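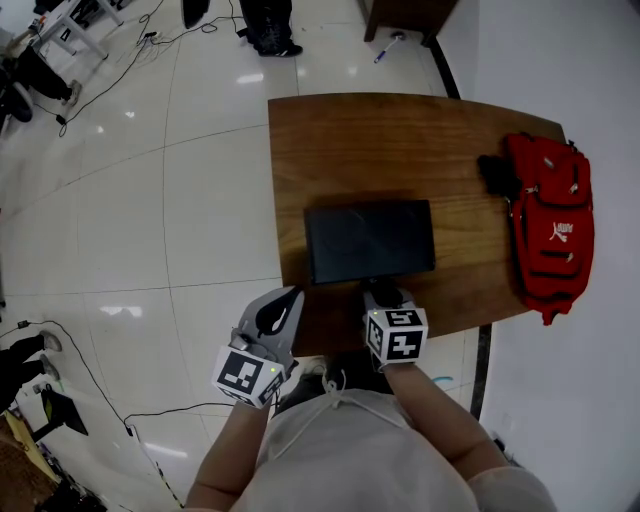

Satside is a Saturday and after-school study club for anyone aged 11 to 18 who wants company while they learn. Most people arrive straight from football or choir, so a red backpack on the table is as much a part of the place as the dictionaries, and we love that! Drop your things, find a seat and tell us what you're stuck on.

We opened in June with one evening of maths and soon added French, history and essay writing (the essay group is loud, in the best way).
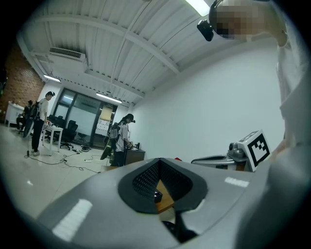
Inside at Satside

Our rooms are on Parnero Street, above the old Rawat shop. Up both flights of stairs, 33 in all, and the kettle is on your left. Members have borrowed more than 1,000 books from our shelves, and quite a few have come back with notes in the margins, which we rather enjoy reading.

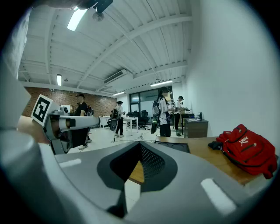 Asabe Garba

I run the club with Ikechukwu Odukoya, my old chemistry teacher. He takes sciences, I take languages, and we both still get excited when a tricky bit of grammar or a stubborn equation finally makes sense. Come and try two sessions free.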